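28. März

Wieder viel zu spät dran, nur kurz. Der Wasserkocher ist innen komplett weiß, seit Januar nicht entkalkt, Schande. Essig rein, halb mit Wasser aufgefüllt, aufgekocht, stehen lassen. Küche stinkt jetzt wie ein Gurkenglas. Fenster auf, trotzdem.

Backofen auch noch. Natronpaste auf die Scheibe, einwirken lassen, abwischen. Unten in der Ecke sitzt was Braunes, das geht nicht weg, auch nach drei Runden nicht. Mit dem Ceranschaber vorsichtig, bisschen besser. Somtochukwu schwört ja auf das Zeug von Buramis, 16 Euro die Flasche, also bitte. Hab ihm geschrieben, keine Antwort.

Dann die Dichtung vom Kühlschrank, alte Zahnbürste, warmes Wasser mit Spüli. Eklig. Das Gemüsefach klemmt immer noch, muss mal bei Drekden anrufen wegen der Schiene. Bestellnumer hört auf 928 auf, den Rest kann ich auf dem Aufkleber nicht mehr lesen.
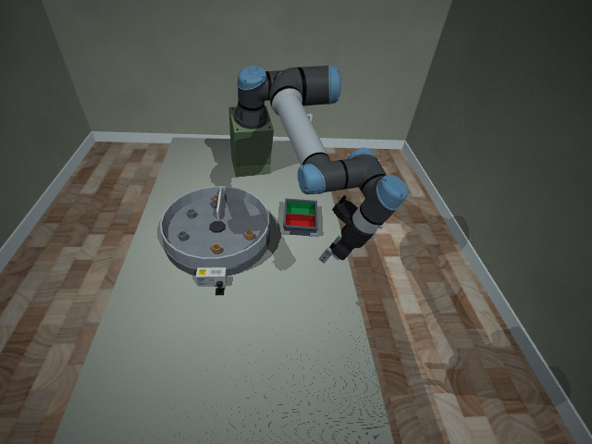

Und die Holzbretter noch ölen!! Leinöl ist fast leer, reicht vieleicht für das kleine. Lappen danach draußen flach ausbreiten, nicht wieder zusammengeknüllt in den Eimer.

Morgen: Essig ausspülen, zweimal klar aufkochen, Spülmaschinensieb. Müllbeutel kaufen. Jetzt Bett.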